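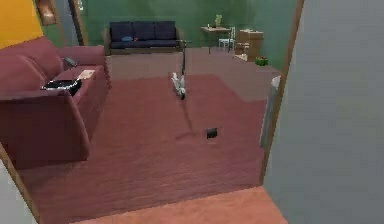 Doorway view into the living room, simulator camera.

Section 6. When the arm loses the cylinder in the Grondemo house

Most people who set up the Geria arm in the Grondemo practice house meet this fault sooner or later, so please don't feel bad if it has found you. The arm heads for the gas cylinder, stops short or swings past it, and the log fills up with "target lost" while the motors keep right on pushing. We'd like you to take it slowly the first time through.

1. Press Hold, and wait for the joint speeds to read zero before you touch anything else.
2. Open the log and scroll back to line 2,350 or wherever the first "target lost" shows up.
3. Switch to the wrist view and see how much of the cylinder it shows.
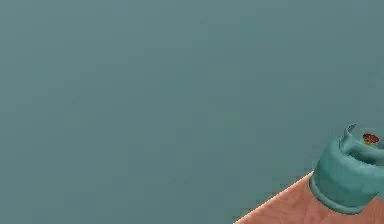 Kouris wrote in to say that raising the search time to 60 seconds had only made the arm push longer, and that going back to 23 had been the better choice.

4. Set the search time to 23 seconds and the grip force to its lowest step.
5. Back the arm away until the whole cylinder, collar and all, fits in the view, then save that pose as Start.
6. Release Hold and run the approach at quarter speed.

Note: Fault 139 may come up to three times while the new pose settles in. Clear it and carry on.

Caution: Never carry these settings over to a real arm and a real cylinder. A grip that lands on the valve can open it or break it. The Zorkundale supplement has the separate steps for that, and they begin with an empty cylinder.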